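Tracking down a dropped part in a two-arm simulation

Posted in May 2020, under Tutorials. Comments are open at the bottom.

So, your simulated arm has shut its fingers on a part, lifted, and come up with nothing. Or worse, it came up with the part, and halfway across the table the part shot off like a bar of soap in the bath. I've had both, in the same fortnight, in a little two-arm scene I call Pondembridge (I name all my scenes after made-up villages, it keeps the folders cheerful). I spent far too many evenings on it, and I'm writing down the order I'd check things in if I had to start again.

You'll need a scene that loads, a way of stepping it one tick at a time, and some sort of log. I use a home-made logger called Fullex, but a plain text file does the job. I'm assuming you already know how to move an arm to a pose. If you don't, go and do my earlier one on reaching first and come back.

What went wrong for me

My task list is simple enough. One arm goes to a disc or dish, the other waits or deals with something else, and small parts get picked up and put down. Back in December it all behaved. Then I tidied up my part files over the spring and the picks went to pieces. Some runs the fingers closed on thin air. Some runs they closed on the part and the whole lot started to jitter, and then ping, off it went over the edge of the table. My longest log before I gave up had 1,794 contact warnings in it, and I hadn't read a single one of them properly. Please read yours.

Step 1: Stop the run at the grasp

Don't watch the whole run over and over, which is what I did. Put a pause in just before the fingers close, and another just after. Save a view at each pause from the same camera every time, because if you keep swinging the camera about you'll fool yourself over where the fingertips are. I do this with a fresh folder per run and I never tidy the folder until the fault is found.

I turn colour off as well. With everything in greys the white parts stand out and the shadows are much easier to read, and the shadow will often tell you that a gripper is higher than you thought.

Step 2: Look at the fingers against the part

Go through your saved views and ask one thing of each: where are the fingertips compared with the thing they're meant to be holding? Mine look like these. 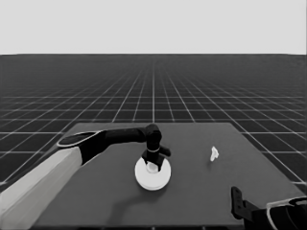
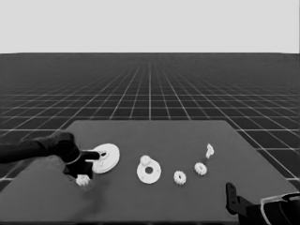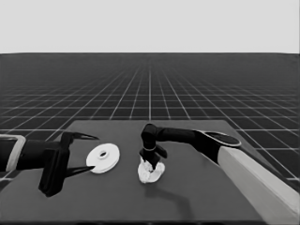 Three views from the Pondembridge scene, all in greyscale, with both arms in each.

Look at the first one and you've got the kind of view I find hardest to judge. The gripper is pointing down, right over the dish and partly in it, with the small cylinder between the fingers. From that angle it could be a lovely grasp or it could be a finger's width short, and you can't tell by looking. That's where the log comes in. If the view says "between the fingers" and the log says no contact, don't believe the view.

The middle one, with all the gears out, is the busy sort. There's a gear right under the left gripper and a finger almost on the hub of the big disc, so there are several things it could bump. When I get a view like that I take out every part I'm not using and run it again. If the fault goes away, put them back one by one until it returns.

The last one has the cloth in it, with the right gripper closed on it and the left one open by the disc. Soft things need a check of their own, and I'll get to that in step 5.

Step 3: Draw the collision shapes

This was my big one. The shape you see and the shape the physics uses are two different files, and they can drift apart without a murmur. Every simulator I've tried has a switch to show the collision shapes. Turn it on and go back to your paused grasp.

When I did, my small parts had collision shapes at the wrong scale. In my tidy-up I'd rescaled the visible files and forgotten the others. The fingers were hitting an invisible lump well before they reached the part, and that was my ping. While you're in there, check the hole in any ring or gear. Plenty of tools fill holes in when they make the simple version, and a peg will never go into a hole that isn't there!

Step 4: Slow it down

If the shapes match and it still jitters, make your time step smaller. I halved mine, then halved it again, so 4 times as many steps for the same bit of motion. It was slow as anything but the shaking stopped. Then drop the closing speed of the fingers and see how much of the time step you can put back. Change one thing per run. I know it's dull. I once changed friction, speed and finger force together, got a perfect pick, and had no idea which of them had done it.

Step 5: The soft stuff

With cloth, try gripping with less force than you'd use for a hard part. Squeeze too hard and the fingers can go clean through the material, and it'll either hang there looking fine or burst outwards on the next tick. Check it again after the lift as well as at the close. Peadar Ó Dálaigh put me on to this after I'd moaned at him by email, and he was right, so thank you Peadar.

Step 6: Add a stop rule

Whatever the cause was, don't leave the arms free to carry on after a bad pick. Mine used to drop a part and then merrily place nothing, 20 times in a row, and fill the log with rubbish. Now if there's no contact on both fingers for 2 checks running, both arms hold where they are and the run ends with a message. If you ever plan to move your code on to a real arm, do this bit first and test it by deleting the part mid-run.

I've still got one fault left, an odd little twist in the wrist when the two arms get close together. It only shows up in my other scene, Antunes, so I'll write that one up separately once I've caught it.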